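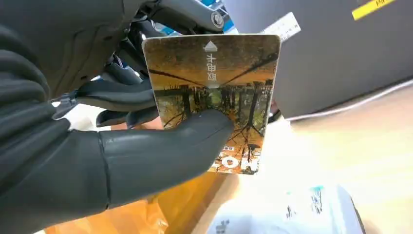 Vemine Thin-Object Handling, Software Work Package
Progress report to Laltier
Period: July to November 2025

Summary
Work on control and perception is on schedule. Planning is behind by one deliverable. No change to the budget is requested.

Control
The grasp controller now runs separate force limits for the thumb and the opposing fingers. The earlier version used a single limit for the whole hand, and flat items such as key cards rotated under the thumb during lift. The inner loop stayed at its previous rate; the slip estimate is updated every 40 ms. We logged 2239 grasp attempts with the new controller, all replayable from the Rondutero log server.

Perception
Card pose is estimated from the wrist camera after the fingers close. Two problems remain. The thumb hides part of the printed face in most grasps, and the orientation estimate flips by half a turn when the visible print has little structure. The current fix compares the arrow or text on the card against a stored template and rejects the estimate if the match is weak. It adds 60 ms per cycle — acceptable for insertion, too slow for handover.

Planning
The regrasp planner was due at the end of this period. It produces valid plans for cards held upright but fails when the card lies flush on a tabletop, where the fingers have no room to get behind it. A slide-to-edge step has been written and is under test in simulation. We expect to deliver six weeks late.

Tooling
The Sandhu log viewer was extended to show joint torque and wrist video on one timeline. Log files from before July need conversion; the script is in the shared repository. Nightly regression tests cover control and perception but not yet planning.

Next period
Merge the slide-to-edge step into the planner. Cut the template check to a single pass. Add planner cases to the nightly tests. Laltier is asked to confirm the card types for the acceptance test — the template set depends on them.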